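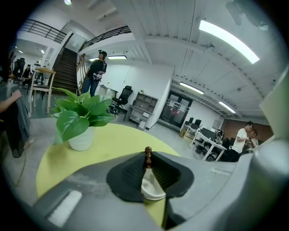 About Prorunik

Prorunik is a shared workplace on two floors, with a staircase running up through it and plants wherever we can find the light for them. We opened with 7 desks and a kettle. These days we have 70 members, a much better kettle, and a waiting list for the seats beside the railing upstairs (they really are lovely in the morning).

How we started

The building had been a print finisher's for years, and when we first got the keys the upper floor was full of shelving and offcuts of card. We spent a whole winter clearing it, sanding, painting walls white and arguing about where the stairs should land. We opened in March with paint still on our shoes. Our first members were a translator, a pair of furniture designers and a small company making hiking maps, and all of them are still with us!

The rooms

Downstairs is the lively half. People meet at the tables near the foot of the stairs, spread their work out, eat lunch, drop their coats on a chair and forget them until home time. If you like a bit of chatter while you work, this is your floor. The round table in yellow-green was the first thing we bought new, and there was quite a debate about the colour. We love it now. Visitors always seem to head straight for it, and we've given up trying to hold meetings anywhere else.

Upstairs is quieter. Calls are fine if you keep them short, and there are 2 booths with proper doors for the long ones. From the railing you can look down and see who has come in, so it is still easy to catch somebody for a coffee.

We chose the furniture slowly and a piece at a time. Light wooden chairs for the small tables, black office chairs for the people who sit all day and need the support. Most of the small tables came through Cleltano, a workshop a short cycle ride away that repairs and resells office furniture, and they still come round whenever something starts to wobble.

The plants

We get asked about these more than anything else. It began with one big leafy thing in a white pot, brought in by a member who was moving flat, and it grew so well that everyone started bringing more. There is now a watering rota on the kitchen door. Please don't water on top of the rota – we lost a very nice fern that way.

What goes on here

All sorts. Members try out their work on each other, which might mean a map, a chair or a menu. Nenen is our monthly show-and-tell, 6pm downstairs, and anyone can take a turn. Na is the lunch club: 2 people cook, everybody else washes up, and the soup is usually excellent.

Come and see us

The door is open from 8am, and you're welcome to try a day before you decide anything. Bring your laptop, your sketchbook, whatever you're working on. We'll show you round, find you a seat and point you to the mugs. The ones on the top shelf belong to people, the rest are anyone's.

Bikes go in the yard at the back. Dogs are welcome downstairs, but please ask first.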